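**Episode notes: how a boiled sweet gets its sourness**

14 Feb 2021

The new episode is up. It runs longer than usual and covers acid in sugar confectionery, a subject we have put off twice. Takumi Sekiguchi joined us for the whole of it. He spent 18 years on the boiling floor at Sakamoto, first on open pans and later on the continuous cooker, and he now advises smaller makers on recipe control. What follows is a summary of the technical parts for listeners who asked for notes they could keep.

## The base

A plain boiled sweet is sugar and glucose syrup cooked until very little water is left. The syrup is there to stop the sugar going back to crystals. Too little and the sweet turns grainy in the bag within weeks. Too much and it takes up moisture from the air, goes sticky and welds itself to the wrapper. Sakamoto held the ratio steady across all its fruit lines and changed only what went in after cooking.

Takumi's point, made several times, is that most faults blamed on flavour start in the base. A batch with too much water left in it will taste weaker, dissolve faster and feel soft at the surface. Adding more acid to such a batch makes it worse.

## When the acid goes in

Acid must not go in during the boil. Heat and acid together split ordinary sugar into two simpler sugars, both of which draw water. The trade name for this is inversion. A small amount is harmless and some older recipes relied on it, using cream of tartar in place of syrup. With citric acid in a hot pan it runs quickly and is hard to stop.

The usual order on a batch line is:

1. Cook to temperature and pull the vacuum.
2. Discharge on to an oiled slab or cooling table.
3. Add colour while the mass is still fluid.
4. Add acid once it has thickened enough to fold.
5. Add flavour last, so that less of it is driven off.
6. Fold until even, then pass to the batch roller.

Steps four and five are the ones where operators differ. At Sakamoto the acid was scattered as a fine powder and the mass folded over it at once. At Grernetti, where Takumi did a short exchange, it was mixed with the flavour into a paste and added in one go. The paste gives fewer sour spots but shortens the time available for folding. He prefers the powder, provided it is dry and has been sieved that morning.

## Which acid

Three were discussed. Citric is the standard for lemon, lime and orange: sharp at the front and gone fairly soon. Malic comes on more slowly and stays, so it is used for apple and for the very sour children's lines. Tartaric has a harder edge and is now mostly found in grape flavours and sherbet.

Blends are common. The Rilance lime drop, which several listeners wrote in about, used citric with a small share of malic to carry the sourness through to the end of the sweet. When the factory went over to citric alone in March of its final year, the complaints were recorded as "flavour weak", although the lime oil had not been altered. Takumi has seen the batch sheets and is satisfied on this point.

He also explained why lime in confectionery seldom tastes like the fresh fruit. Most lime oil is distilled, and the process takes place in contact with the acid juice, which changes several of the compounds in the peel. Cold-pressed oil is closer to the fruit but costs more and keeps poorly. British buyers grew up with the distilled kind and tend to reject the other as tasting of lemon.

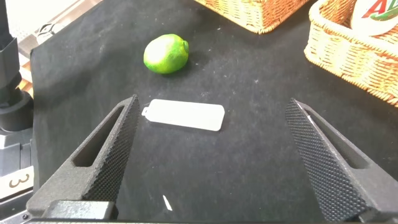
## Sanding

Acid can also go on the outside. The formed sweets are steamed lightly so that the surface is just tacky, then tumbled in a mix of sugar and acid and dried. The Imetti sour drops were made this way. The drum took 300 kilos at a charge, and the acid was held at 3 per cent of the sanding mix. Above that level the coating began to weep in summer, and the drops arrived at shops in a wet clump.

Two controls matter here. The first is crystal size: if the acid is much finer than the sugar it sifts to the bottom of the drum, and the last sweets out are far sourer than the first. The second is the air in the packing room. Sanded goods should be bagged as soon as they are dry, and the bags sealed the same shift.

Coated citric acid, in which each grain has a thin layer of hard fat, gets round most of the weeping. It came in too late for Imetti, whose last order was for 3,000 bags and was filled from stock.

## Corrections to the previous episode

- We said that pear drops are always sanded. Some makers sold them plain.
- The machine described as a drop roller was a rope sizer. The drop rollers come after it.
- Glucose syrup was given as a by-product of sugar refining. It is made from starch, in most cases maize or wheat.

## Listener questions

**Can citric acid be added to home-made boiled sweets?** Yes, after the pan is off the heat and the bubbling has stopped. Use it dry and stir as little as you can, as heavy stirring encourages graining. The mixture will still be hot enough to cause a bad burn.

**Does a sour sweet keep for less time than a plain one?** Slightly, if the acid is inside. Inversion continues very slowly in the finished sweet, and faster in a warm cupboard. A sealed tin in a cool room is adequate.

**Will there be a part two?** Takumi has agreed to return to talk about pulled sugar and lettered rock. Please send questions on either by replying to this newsletter, with the name of the sweet and the maker if known.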